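木头为什么会热胀冷缩，又为什么会“喝水”

冬天，屋里开着暖气，夜里忽然听见“咔”的一声。柜子没有倒，门也没有人碰。到了夏天，下了几天雨，抽屉又变得很难拉开，要用两只手才行。

这两件事的原因是一样的：木头会变大，也会变小。

大多数东西受热会变大一点，遇冷会缩小一点，这叫热胀冷缩。铁轨、玻璃、石头都是这样。木头也会热胀冷缩，可是变化很小，平时看不出来。真正让木头变化大的是水。空气潮湿，木头吸进水分，就胀大；空气干燥，木头放出水分，就缩小。科学家把这叫作湿胀干缩。

一、木头里面是什么样子

木头来自树干。树活着的时候，要把水从根部送到叶子上。树干里有许许多多细长的小管子，竖着排在一起，像一大把吸管。每根小管子都由细胞组成，细胞外面有一层壁，叫细胞壁。

树被砍下来以后，小管子还在。里面的水慢慢跑掉，先跑掉的是管子空腔里的水。这些水跑掉的时候，木头变轻，大小却几乎不变。接着跑掉的是细胞壁里面的水。细胞壁失去水就变薄，许多细胞壁一起变薄，整块木头就缩小了。

反过来，干木头放在潮湿的地方，空气里的水汽会钻进细胞壁，细胞壁变厚，木头就胀大。

空气里的水汽我们看不见。洗完澡，浴室的镜子上蒙了一层小水珠，那就是水汽碰到凉镜子变成的。

二、木头往哪个方向胀

木头胀大的时候，各个方向不一样。

顺着树干的方向，也就是木纹的方向，它几乎不变。一块长木板，不管夏天还是冬天，长度差不多总是一样的。

横着木纹的方向，它变得比较明显。木板会变宽，也会变窄。

横着的方向还可以再分成两种。把树干锯断，可以看到一圈一圈的年轮。沿着年轮转圈的方向，变化最大；从树心指向树皮的方向，变化小一些。两个方向胀缩的多少不同，所以有的木板干了以后会弯。木工把这叫翘曲。

想记住这一点，可以再想想那把吸管。每根吸管的壁都变厚一点，整把吸管就变粗了，可是吸管的长度没有怎么变。

三、木工怎么对付它

木头的力气很大。它要胀的时候，硬把它卡住，它可能会拱起来；它要缩的时候，硬把它钉死，它可能会裂开。有经验的木工不跟它较劲，他们给木头留地方。

先说地板。铺木地板的时候，地板和墙之间要留一条窄缝，叫伸缩缝。夏天地板胀大，就往缝里伸。铺好以后，墙边常常装一条踢脚线，把缝盖住，所以我们平时看不到它。如果没有留缝，地板胀起来顶住了墙，没有地方去，中间就会鼓起来，踩上去一高一低。

再说柜门。有一种柜门是用木框围着一块薄木板做成的，木框里面挖了槽，薄木板插在槽里，不涂胶，也不钉钉子。薄木板胀大，就往槽里多伸一点；缩小，就往外退一点。木框的样子不变，门还是关得上。这种做法已经用了很多很多年，中国的老家具里有，外国的老家具里也有。

还有桌面。宽宽的实木桌面常常用一种能活动的小扣件固定在桌架上。桌面变宽变窄的时候，小扣件跟着移动，桌架不会被撑坏。

抽屉也一样。抽屉四周要留一点空。空留得太小，夏天就拉不开；留得太大，抽屉会晃。木工做抽屉的时候要想好，现在的天气是干还是湿。

四、木头要先晾干

刚砍下来的树里有很多水。有些新鲜木头里的水，比干木头本身还要重。也就是说，干木头如果重100克，它新鲜的时候，里面的水可能超过100克。

用这样的木头做柜子，过不了多久就会变形。所以木头要先晾干。

晾干的办法有2种。一种是放在棚子里，木板一层一层叠起来，每两层中间垫上小木条，让风从中间吹过去。这种办法很慢，厚木板常常要等上一年或者更久。另一种是送进烘干房，用热空气慢慢烘，几个星期就可以完成。烘得太快也不行，木板外面先干先缩，里面还是湿的，外面就会裂开。

在斯廷杜拉镇（Stindura），有一家小木工坊，是安德森·孔塞桑（Anderson Conceição）开的。他的棚子里放着700块木板。每块木板的一头都用粉笔写着放进来的月份。他每个月拿几块出来称一称，如果连着几次称出来的重量都不变，木板就算干好了。

木板干好以后，安德森还不马上用它。他先把木板搬进屋里放一阵子，让它习惯屋里的空气。铺地板的工人也这样做，他们会把地板先放在要铺的房间里，过几天再动手。

五、上了漆的木头还会变吗

会的。油漆、清漆和木蜡油可以挡住一部分水汽，让水汽进出得慢一些。早上下雨，下午出太阳，上了漆的木头几乎没有感觉。可是潮湿的天气如果连着好几个星期，水汽还是会慢慢进去。

给木板上漆，要两面都上。如果只漆了正面，背面吸水快，正面吸水慢，木板就容易弯。柜门的里面也有漆，就是这个道理。

六、胶合板为什么比较稳

把木头切成很薄的片，一层一层用胶粘起来，就成了胶合板。粘的时候，相邻两层的木纹要交叉，一层横，一层竖。

前面说过，木头顺着木纹几乎不变。横着的那层想变宽，竖着的那层就拉住它。每一层都被旁边的层拉住，整块板的大小就变得很少。

七、自己做一个小实验

需要的东西：2根一样的木头冰棒棍，一杯水，一支铅笔，一张白纸。

把两根冰棒棍平放在纸上，用削尖的铅笔紧贴着描出它们的边，在旁边写上“一”和“二”。

把一号放进水里，泡一个晚上。二号留在桌上。

第二天早上，把一号拿出来，擦掉外面的水，放回原来的铅笔印里。先看宽度，再看长度。然后看看二号。

把一号放在通风的地方晾干，不要放在火炉上。等它干透，再放回铅笔印里比一次。它可能有一点弯，这就是翘曲。

冰棒棍很窄，变化也小，要凑近了看。用宽一点的薄木片，会看得更清楚。索兰热·埃万热利斯塔（Solange Evangelista）老师班上的同学用的是旧木尺，泡过以后，他们在尺子中间量宽度，把数字记在本子上，晾干以后再量。

八、几个词

年轮：树干横断面上一圈一圈的纹路。

细胞壁：植物细胞外面的一层壁。

湿胀干缩：木头吸水变大、失水变小。

翘曲：木板变弯、变扭。

伸缩缝：给木头胀大留出来的空。

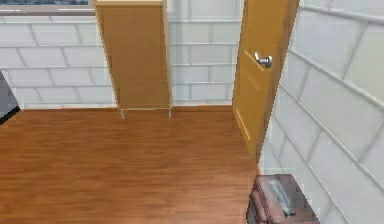 为什么铺木地板时要在墙边留一条缝？

木地板在潮湿的天气里会吸收水汽，横着木纹的方向会变宽。墙边留了缝，地板胀大时就有地方伸，不会顶住墙鼓起来。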